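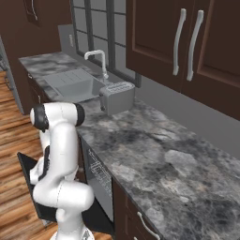 kitchen scene in sim, arm at the counter, dishwasher door down

Planner hates the open dishwasher door

gridlock_vb
Control rate is fine, perception is fine, planning is killing me. Dishwasher closed: path to the counter in 10 ms. Door open: times out or goes the long way around with the elbow folded up like a lawn chair. Using the Cuvo planner, default settings. Collision mesh for the door is 669 triangles, which seems dumb for a flat panel. Anyone else?

isandberg
Swap the mesh for a box. Always a box for doors. Then check your padding – default is 5 cm and the arm base is right next to that door, so you probably start in collision.

gridlock_vb
Box helped, thanks. Padding was 5, yeah. Down to 1 and it plans, but now I dont trust it near the hinge.

tomato_kernel
Disagree on the box. Works till you want to reach into the racks, then the box for the door is fine but people box the whole dishwasher and wonder why nothing goes in. Convex decomposition, once, offline, done.

isandberg
I said the door. Didnt say the dishwasher.

tomato_kernel
Fair. Read too fast.

movv_nils
Is the door angle in the planning scene live or baked at load? We had this at Movville, planner thought the door was closed the whole time. Controller found out the hard way.

gridlock_vb
Live, from joint state. But teh update comes in late after a reset, just checked. Might be half my problem.

isandberg
That's more than half. Block on the first scene update before you plan. Also seed with a few elbow-up configs, 10 is plenty.

tomato_kernel
Or drop sampling and use an optimizer. Musano does ok in tight kitchens.

isandberg
With a bad seed it'll go straight through the door and call it converged.

gridlock_vb
Trying the block + seeds first. Will post timings tonight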